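首页 居家 收纳 厨房 评测 关于本站
打印本页 | 用电子邮件发送

Urio 灰色金属收纳箱，用了四个月之后

家里的塑料收纳筐，前前后后换过不少。去年搬到 Gultport 以后，盖子裂的裂，边角翘的翘，我终于下决心买一只金属的。挑来挑去，选了 Urio 这款敞口大箱，斜壁平底，上宽下窄，在 Pustness 的门店里买的，花了 270 元。说实话当时有点心疼，同样的钱在 Talik 能买两只带盖的布箱子呢。

买回来先放在卧室门边，什么都往里丢：孩子的积木，我的卷发圆梳，还有各种说不上名字、又舍不得扔的小东西。我这个人收拾屋子没什么章法，最喜欢的就是敞口的箱子，弯腰一放就完事，不用开盖，也不用对格子。箱壁是斜的，手伸进去很顺，捞角落里的小物件也不会磕到手腕，这一点我真是越用越喜欢！

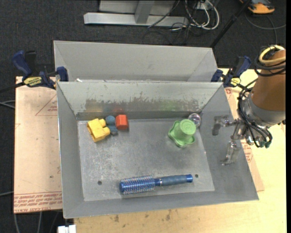

不过漆面确实不算耐磨。内壁靠下的地方，浅色的涂层已经蹭掉了一长片，露出底下深色的金属，箱底也满是一道道的划痕。我倒不太在意，收杂物的箱子嘛，又不是摆在客厅给人看的。可要是您爱惜东西，或者打算放浅色的毛衣、围巾，我建议在底下垫一块旧毛巾，或者剪一张毛毡铺上。

还有一点要提醒，箱底有小圆孔。梳子、积木这样大小的东西当然没事，但珠子、纽扣、小发卡之类，最好先装进小袋子再放进去，我现在就是这么做的。另外金属箱子声音大，积木往里一倒，哐啷一声，午睡的孩子准醒。铺了毛巾会好很多，只是毛巾老爱往一边跑，隔几天就得重新拉平。

清洁倒是很省心，湿布抹一圈，再用干布擦一遍就行。箱沿比较薄，空箱搬起来还好，装满了会有点勒手，我一般先拿出一半再挪地方。

会不会再买？会的，我已经在想二月打折的时候给阳台添一只，专门放花铲和手套。要是厂家哪天能把内壁的涂层做厚一点，贵上 27 元我也愿意。

打印本页 | 用电子邮件发送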